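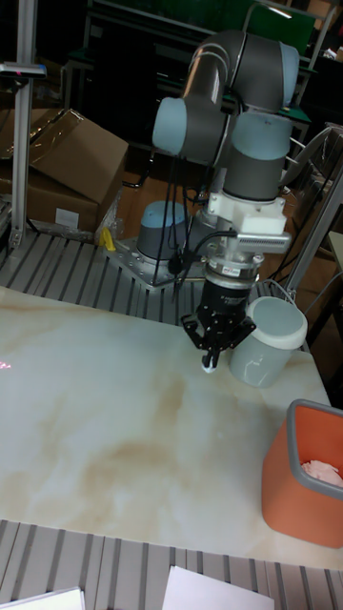 The test cell at Ollmont, with a small part held at the fingertips over the marble-patterned top.

Review: Netetti grasp and motion planner, version 6.2
Wednesday, November 6, 2024

Netetti is a planning package for collaborative arms. It takes a point cloud and a robot model, proposes grasps, and returns a joint trajectory that the vendor's controller can run without resampling. We ran it in our cell at Ollmont on small-part transfers from the tabletop to a bin. The previous planner in the same cell was Hedosside, so most of the comparisons below are against that.

Installation
The package ships as a container plus a thin driver that runs on the host. Ours came up on the first attempt. The driver expects a real-time kernel and prints a warning without one, then runs anyway. I would have preferred a hard stop. On the stock kernel we saw missed control cycles that the log recorded only at debug level.

Scene setup
Fixed obstacles go into a plain text file as boxes, cylinders or meshes. The mounting plate, the pole on the left and the white lidded container next to the gripper are all entered as primitives. Padding is set per object, a real improvement over Hedosside, where one global value had to cover everything from a post to a tabletop.

Cables are the weak point. Netetti has no model for a hanging loop. We approximated the black cables between the arm and the base with a padded cylinder on each lower link, and the planner then refused several poses that are reachable in practice. There is a "soft link" option in the manual, marked experimental. It had no effect in our build.

Perception
The glossy tabletop gave us more trouble than the parts did. Plane removal with default settings left islands of false points, and grasp proposals landed on them. Raising the plane tolerance to 2 mm cleared the islands but also shaved the bottom off thin parts. Masking by region worked better and should be the documented default for shiny surfaces. White parts on a white surface segment poorly by color, so leave the color term off.

Planning
Median planning time was 200 ms with the full obstacle file loaded. Paths are smooth and the wrist no longer makes the full turn that Hedosside liked to insert before a descent. Repeated queries with the same seed return the same path. With the seed unset they do not, and the unset state is the default.

Approach and retreat distances are given in the tool frame. The manual says base frame in one table and tool frame in another. Tool frame is correct.

Tooling
The trajectory viewer is good. It scrubs both ways, shows clearance to the nearest obstacle as a plot, and exports to CSV. The parameter editor is poor: 14 tabs, no search, and no indication of which values need a restart. We edit the files by hand and keep them in version control.

Ezeani, the calibration add-on, is licensed separately. It does hand-eye calibration and nothing else, and its output has to be copied into the main configuration manually. The quaternion order differs between the two programs. Check this before the first motion.

Verdict
Recommended for fixed cells with rigid obstacles and someone on staff who is comfortable with configuration files. Shops with heavy external cabling should ask for a trial license and test their worst pose first. A fix for the soft link option is listed for the February release.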